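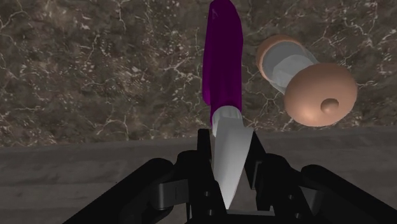
Knife with a purple handle, held upright in a black gripper (computer rendering)

Home | Projects | Reports | News | Contact

Reading time: 2 min

Progress report to the funder: Tiketti sales reporting, September 2021

Work on the Hustdale reporting project is on schedule except for the supplier data, which is covered below. The project replaces the monthly spreadsheets at Hustdale with dashboards in Tiketti, fed from one shared data store.

Done in this period

The store now takes in sales and stock figures every night. We loaded 261 old spreadsheets and checked the totals against the ledgers. Two did not match and were corrected by the finance office. Six dashboards are in use: sales by region, sales by product, stock on hand, returns, open orders and late deliveries. Branch managers can filter all of them by week.

Kashindye finished the access rules. Managers see their own branch only, and head office sees everything.

Delays

Skarkar changed the layout of its supplier export in May, and our import rejected the new files. A fix has been written but not yet tested on a full month of data. Until then, supplier costs are entered by hand and margins are left off the product dashboard.

Budget

Spending is within the approved amount. We ask to move $500 from travel to training, as the branch sessions were held online.

Next period

Test the supplier import, add margins, and retire the old stock spreadsheet. The written guide for branch staff is in draft and will be sent with the next report.

Contact | Copyright Kashindye | Back to top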